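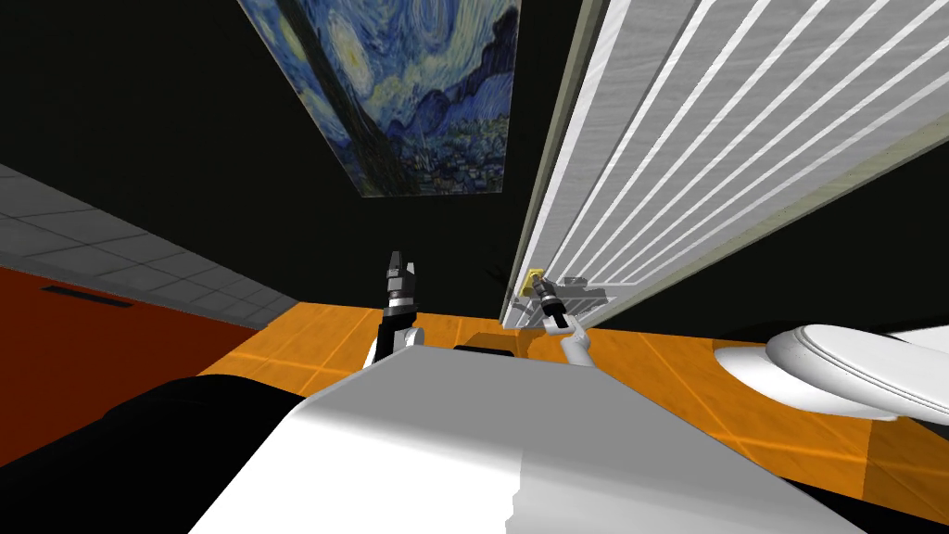

Progress report to the Plorura Fund: Paklow peer lending circle, second reporting period

Prepared by Kirsty Wainwright, program manager

Last updated: December

The grant pays for a peer group for small private lenders, people who hold one or a few loans secured on houses and who mostly work alone. The first report covered recruitment and the setup of the meeting format. The present one covers the period since then, up to the end of November.

Membership

We have 40 members, which was the target for the end of the grant. Most hold performing first-position loans. A smaller group buys second-position loans or loans that are behind on payments, and they tend to bring the harder cases. We closed the waiting list in October and will not reopen it until we know how many members plan to stay on once they have to pay dues.

Members are split into small circles that meet by video every other week, with a full group call once a month. Milovan Milošević leads the full group call. Meifang Hao assigns members to circles and has moved several people during this period, mostly on account of time zones. Two circles were merged in September when attendance in both had dropped. The merged circle is now one of the better attended.

Case sessions

The case session is the main activity. A member sends in a one-page summary of a loan before the call, with the balance, payment history, property value and the decision they are facing. The circle asks questions first and gives opinions second. We had trouble with this order in the spring, when people would start offering advice before they had the facts, and circle leaders are now stricter about it.

The topics that came up most were force-placed insurance, borrowers who pay on time but let property taxes slide, and how to write a workout plan that a servicer will accept without changes. Servicer transfers were also a regular complaint. Several members lost a month or more of payment records when their loans moved, and Fiachra Gilmartin has drafted a transfer checklist that is being tested in his circle.

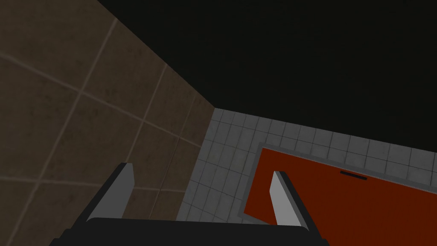
The checklist asks for the full payment ledger, the escrow analysis, copies of all borrower letters and proof of the current insurance policy, all requested before the transfer date. It also has a line for the name of a person at the old servicer who will answer questions afterward. If the test goes well we will share it with the full group early in the new year. It has not been reviewed by an attorney yet, and we have set aside money for that under professional fees.

Document library

The library now holds up to 245 pages of templates, call notes and past case summaries, with borrower names and addresses removed. Bláthnaid Mulligan does the removal by hand and it takes longer than we planned. She is behind by 11 case summaries as of this report. We looked at a software tool for the job, but it missed loan numbers inside scanned letters, so we are staying with the manual method for now.

The library moved to the Darnilitz platform in August. Search works better than it did in the old shared folder. Some members still have trouble logging in from a phone, and the vendor has said a fix is coming without giving a date.

Budget

Spending is under plan overall. Platform costs were higher than expected because of the one-time move. Travel was lower, as the fall meetup was changed to an online session. We would like to shift the unused travel money to Bláthnaid's hours so the summaries can be brought up to date, and a separate request form is attached for that. No other line needs to change.

Problems and open items

Attendance at the full group call is uneven. It is strong when there is a guest, such as a title officer or a servicing manager, and weak when there is not. Milovan has moved the call to noon for a trial and will compare the two times.

We still do not have good figures on what members did after a case session. The follow-up form goes out 2 weeks later and most people do not send it back. Circle leaders will start asking for the update at the next call instead, and Meifang will keep the record.

Dues are the other open item. The grant assumed members would start to cover part of the cost in the final period. A draft fee schedule is with Wei, our bookkeeping firm, and we expect to send it to the Fund for comment before it goes to members.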